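Harvey Zacharias
@hzacharias_bats

1/ My brother-in-law plays in a men's league and just paid extra for a bat because it was "pro grade maple." I have been hearing the words "pro grade" for most of my adult life and I still can't find anyone who will tell me what the grade is. A thread, sorry.

2/ Start with the obvious problem. Nobody stops a company from stamping "pro" on anything. The big leagues have rules about the bats their players use. The shop selling you a bat online is not bound by those rules because you, with respect, are not in the big leagues.

3/ I wrote to Calwood and asked what separates their Pro line from their Select line. The reply said Pro billets are "hand selected for superior performance." I asked what the person selecting them looks for. No reply to that one. That was in April.

4/ Stuff that can be checked, and that sellers rarely put on the page: slope of grain, weight, moisture content of the billet. Slope of grain is the big one. If the grain runs off at an angle to the handle, the bat is weaker, and it doesn't matter what the sticker says.

5/ On maple it's hard to see the slope by eye, so some makers put a small ink dot on the handle. The ink bleeds along the grain and you can read the angle. Cheap, fast, useful. Ask your seller for a close photo of the dot and see how long it takes them to answer.

6/ Ash is easier. You can see the lines. The trouble with ash is supply, and I'd be careful with anyone who tells you they have plenty of top-quality ash at a bargain price.

7/ Then there's the finish. Darker stain hides a lot. I'm not saying every dark bat is hiding something. I'm saying if I had a pile of ugly billets to move, I know what color I'd paint them.

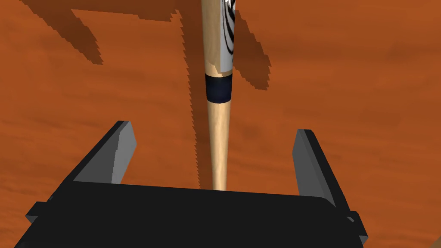

Pale and plain is how I like them. Handle down, barrel up.

8/ "But Harvey, the reviews." OK, let's do the reviews. The Statmont maple had 3,376 of them when I looked. I read 43 before my eyes gave out. Most were written by people who had just opened the box. "Looks beautiful, can't wait to try it." Five stars. For what? It arrived?

9/ Of those 43, only 3 mentioned a full season of use. One loved it, one broke it on an inside pitch, and one was clearly reviewing a glove. Make of that what you will. I make nothing of it, and neither should the guy writing their ads.

10/ Next: exit speed claims. Rulto says its bone-rubbed barrel gives "measurably more pop." Measured how? Same hitter? Same ball? Same bat before and after rubbing? I looked all over their site and found a slow-motion video with guitar music.

11/ Bone rubbing goes back a long way and players swear by it. Might help the surface hold up against flaking, especially on ash. I can buy that. More pop is a different claim and I'd want to see numbers from someone who isn't selling the bat.

12/ Volkan Tekin asked me yesterday if the label thing is a myth too. Partly. Which side you should hit with depends on the wood, and ash and maple are different. Makers usually place the label with that in mind. So yes, look at where the label is. I know, I'm telling you to trust a label. I don't enjoy it either.

13/ What I'd do with your money: get a plain bat in a weight you can swing, ask for the grain slope in writing, skip the engraving. Then put what you saved into a second bat, as wood breaks. The expensive ones break too.

14/ Raíssa Amaral says I'm being unfair to the small shops. Fine. Some small shops answered every question I had and even sent the billet weight. If yours does that, keep buying from them. My complaint is with the word on the barrel.

15/ Calwood, if you're reading, my email is the same as it was in April.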